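Norkdale Walking Club
Trip Leader Set-Up Guide
Section 3: Setting Up an Overnight Hike

Use this section for any club outing that includes one or more nights away. Day hikes are covered in Section 2. You will need a leader login and the route file before you begin. 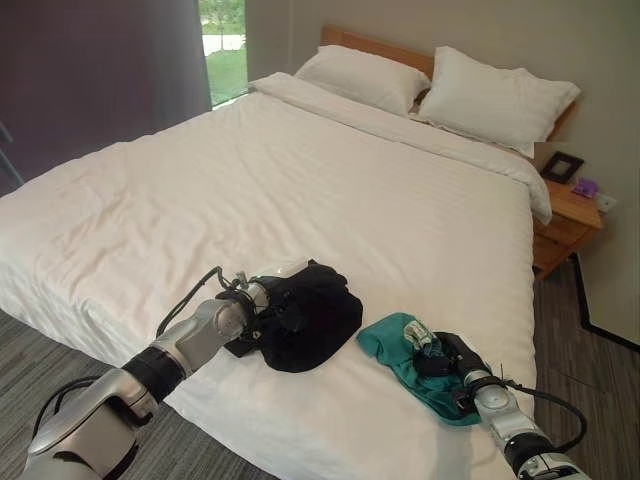
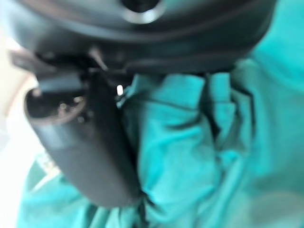
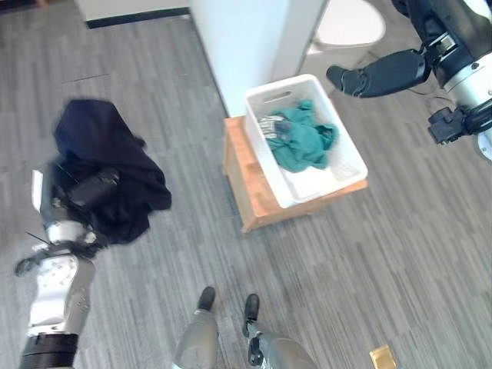

3.1 Create the trip

1. Log in to the club calendar and choose New Trip, then Overnight.
2. Enter the trip name as place first, then route. "Hilesdale, Ridge Loop" will sort correctly. "Ridge Loop at Hilesdale" will not.
3. Enter the meeting point and meeting time. Use the time you want people standing at the trailhead, not the time you plan to start walking.
4. Attach the route file. If you don't have one, ask Karla Huerta for the current version.
5. Save as Draft. Do not publish yet.

Note: A draft is visible to all leaders. Members can't see it until step 4 of 3.3.

3.2 Book the lodging

1. Check the lodging list for the area. For Hilesdale and Zamudio the club has a standing arrangement, and you can book by phone in the club's name.
2. Ask for a written confirmation and upload it to the trip under Documents.
3. Confirm the check-in time and whether bedding is provided. Enter both under Member Notes.
4. Ask where boots and wet gear can be left overnight.
5. If breakfast is included, ask how early it can be served. The Zamudio house starts at 7:30 unless you ask the day before.

Caution: Do not pay a deposit from your own account. Send the request to Hermenegildo Manríquez and wait for his reply before you confirm.

3.3 Set the limits and publish

1. Open the draft and set the group size. Each overnight trip needs 2 leaders, and both names must be on the page.
2. Set the difficulty grade. Any single day with more than 2,083 feet of climbing is graded Hard, even if the distance is short.
3. Set the sign-up deadline. Thursday evening works well for weekend trips — it leaves Friday for car sharing.
4. Choose Publish. The trip goes out in the next member email.

Note: If you change the date after publishing, cancel the trip and create it again. Editing the date leaves the old one in members' calendars.

3.4 Before you leave

1. Print the sign-in sheet, including emergency contacts. Phone coverage on the Zamudio side is poor past the second bridge.
2. Send the final list to the home contact. This is Yolotzin Salinas for spring trips and Crescencio Mendoza for the rest of the year.
3. Agree on a check-in time for each evening. If you will be late, call before that time, not after it.
4. Collect the club first aid kit and sign for it. Return opened items in the side pocket so they can be replaced.

Caution: If the home contact has not replied by the time you reach the trailhead, call before the group sets off. Do not leave a message and start walking.

For help with logins or a trip that will not publish, contact Itzel Alvarado. Section 4 covers expenses and mileage claims.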